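Subject: Re: [nail-swap] Stamping over magnetic polish, does it smear for you too?
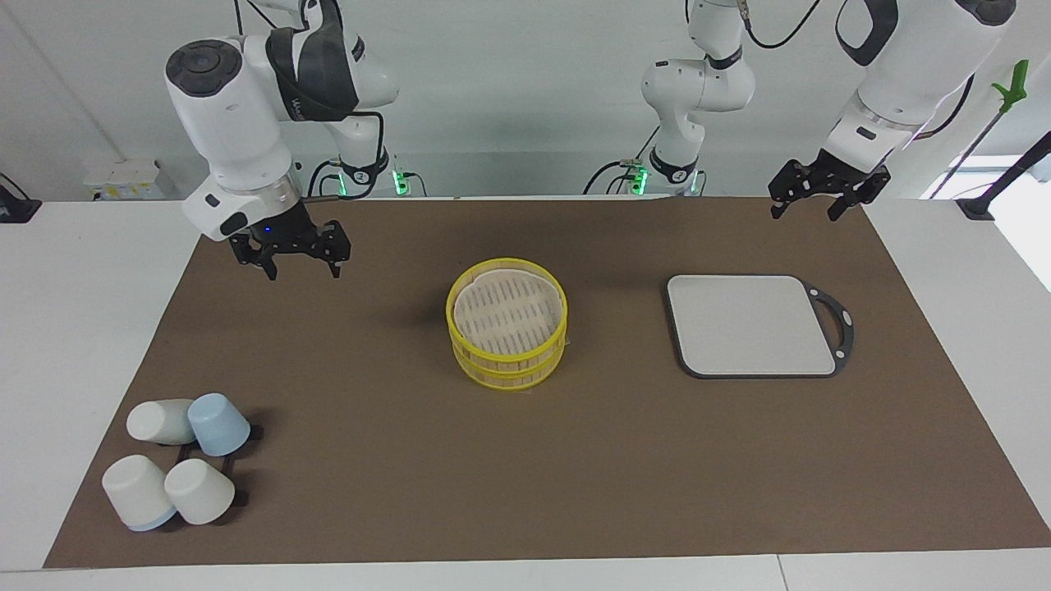
I finally sat down with the Prokuva magnetics this weekend and I have so much to say, so get a drink! First, the smearing. I had it too, on every nail of my left hand, and I was ready to blame the top coat. It's the stamping polish. The Moges black looks gorgeous on the plate but it drags the minute anything glossy touches it. I swapped to the Nonex black and got crisp lines on nine nails out of ten (the tenth was me bumping it on the faucet). If you want a pattern to practice with, go for something woven or gridded, because straight lines show a smear right away. I've been wanting one like the yellow two-tier bamboo steamer on the brown mat up there, in mustard over a chocolate brown base, with maybe one plain gray accent nail to match the cutting board. I think it would be adorable on short squares.

On 02/February, a list member wrote:
> Has anyone managed to stamp over the Prokuva magnetic
> shades without losing the design? I wait until it feels dry,
> stamp, then top coat, and the whole thing turns to gray
> soup. I'm using the Moges black and a clear stamper. Also,
> does the magnet effect fade on you overnight? Mine was a
> sharp line at bedtime and a fuzzy blob by breakfast.

About the fading – yes, a little, and I think I've been rushing. I used to hold the magnet for 7 seconds because that's what I did with my old bottles. This time I held it for 30 on each nail, and did each nail on its own before I painted the next one. Huge difference! The line was still sharp the next morning. It takes forever, so put a movie on.

What I did, start to finish: one coat of sticky base, one thin coat of the magnetic shade with no magnet at all, then a thicker second coat with the magnet. After that I left it alone for 30 minutes before stamping. I know that's a long wait, but when I tried it sooner the stamper pulled up a tiny chip of color near my cuticle, and you can't patch magnetic polish without it looking like a pothole. Then the stamp, a few minutes to set, and a big fat bead of top coat floated over it so the brush hardly touches the nail.

The top coat was Podico, the regular one in the square bottle. I haven't tried their quick dry, so if you have, please tell me if it shrinks at the tips. Mine always seem to.

Shade notes for the swappers: the green is much darker than it looks online, and the plum leans brown on me but I love it anyway. I have 18 minis left from the last swap box and I'd happily trade a few for anything in a dusty blue – cremes or jellies, I'm not picky. I'm over 200 bottles now and still don't own a good one.

Write me off list if you want the mini list, I'll send it tonight.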